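Gramside Self Storage - Frequently Asked Questions

What sizes do you rent?
Units run from a walk-in closet up to a double garage. The largest we have is 345 square feet. If you are not sure what you need, bring a list of your furniture to the office and we will suggest a size.

When can I get in?
Gate hours are 6 a.m. to 10 p.m. The office closes at 5. Your code works at the Gramside gate only, so customers who also rent at Mindthorpe need a second code.

Is there a deposit?
Yes, $32 per unit, returned within two weeks of move-out if the unit is swept and the lock is off.

Do I have to buy insurance?
You need some kind of coverage. Many renters' policies include stored goods, but check the limit - some stop at $1000. We sell a basic plan at the desk.

What can't I store?
Food, fuel, paint thinner, propane tanks, live plants, animals, and tires (more than four). Drain gas from mowers before you bring them.

Are the units heated?
Building B is kept above freezing from October on. Buildings A and C are not heated. Wood furniture and records do better in B.

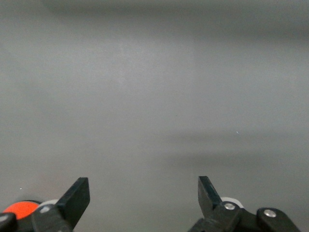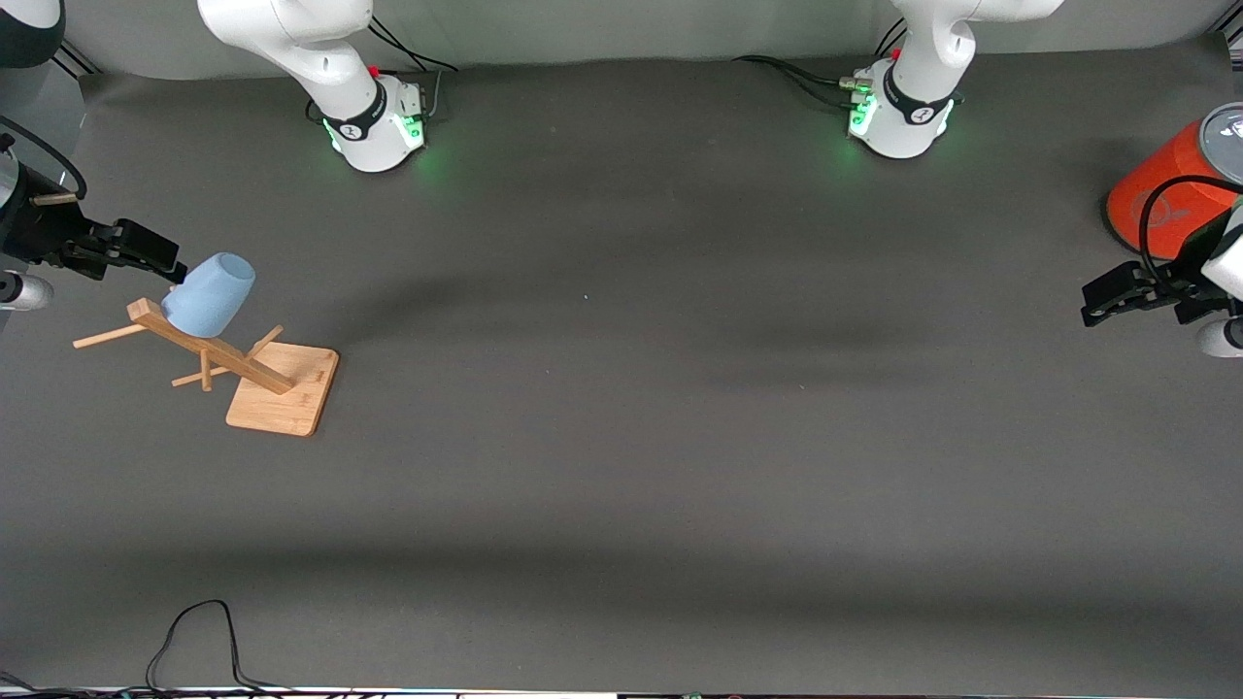 How much notice do I give before moving out?
Ten days, by email or at the desk. We do not prorate the last month. If you leave on the 3rd, you pay for the whole month.

What happens if I pay late?
A fee is added on the sixth day and your gate code stops working on the tenth. Call us before then if you need a few extra days.

Can a mover or a friend get in without me?
Only if they are on your access list. Add them at the desk with a photo ID, or use the form in your online account. Changes made online show up at the gate the next morning.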